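17 September 2018

Second full day on the Flosstead build. The room is a former grain store, long axis north to south, and its first room mode sits low enough that the piece can't avoid it. I measured again this morning with the doors closed. There is a broad hump at 76 Hz and a shallow dip above it. Yesterday I tried to pull the hump down with a notch filter on the main bus. The filter worked at the measuring position and made the north wall sound hollow. Removed it. The low voices are now retuned so that the lowest partial lands on the hump and uses it.

The work has 4 zones. Each zone has a steel plate hung from two points, one exciter bolted off center, and one contact mic feeding the neighboring plate. The loop gain is held just under runaway by a slow limiter, with the attack set long enough that a visitor's footsteps can tip a plate over for a second or two before it settles. Plates one and three are stable. Plate two rings at 1,209 Hz whatever I feed it, so it has become the pitch reference for the others. Plate four is dull. I suspect the hanging wire is touching the rim.

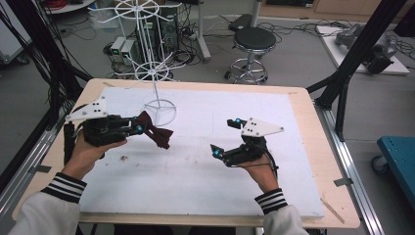 Moved the exciter on plate four 3 cm toward the corner and got more top end, but lost the slow beat against plate three, the thing I liked most in the studio version. Moved it half the distance back. The beat returned, slower than before. I can live with it.

Control software: the Estotbridge patch still drops the limiter state when the scene changes. Cause found after lunch. The envelope follower is re-initialized on load, so each scene starts with the gain fully open for one block. Wrote the last value to a buffer and read it back on load. Twenty scene changes in a row, no burst. I left the old version in the folder with a note, in case the fix breaks the fade-out.

Chow's power supply runs warm under four channels but within its rating. The Prido amplifier has a faint hiss on channel three that goes away when the input trim is below noon. Trim marked with tape.

Meriem came in late in the afternoon and sat by the south wall through one full cycle, 2,191 seconds, without a break. I had asked her to write down the time of anything she found too loud or too long. The sheet came back with one entry, near the end, and a longer note on the back.
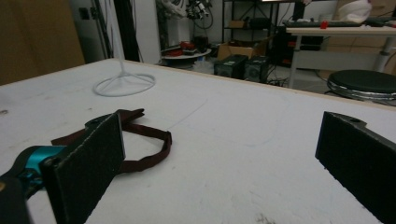

Meriem Hegazy: The quiet part after the third swell is too short. I had only just started to hear plate two on its own when plate one came in over it. Leave that gap alone for another minute and drop the level of the entry. The ending is fine, but from the south wall I can't tell that it is an ending. It sounds like a fault.

She is right about the entry. On the gap I am less sure, as another minute pushes the cycle past the point where the doors are due to open for the next group. I could take the minute out of the first section, where plate three mostly repeats itself. Tried that on paper - it works if the second swell starts from a lower gain.

The ending is a different problem. All four plates fade on the same curve, and the limiter releases at the tail, so the hiss comes up as the tone goes down. Separate curves per plate, north to south, might read as a departure. To be tested with Abdelghani Benkirane at the desk and me on the floor.

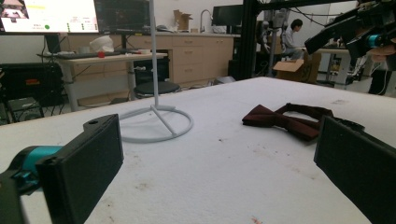

Bow tie on the table.

Left to do: rehang plate four, new fade curves, print the cue sheet, check the mic cable on plate two for strain. The version from February had a longer opening and I want to hear it once in this room before I cut anything. Heating was off by evening and the plates had drifted flat, plate two least. Will log pitch against temperature on the next cold start.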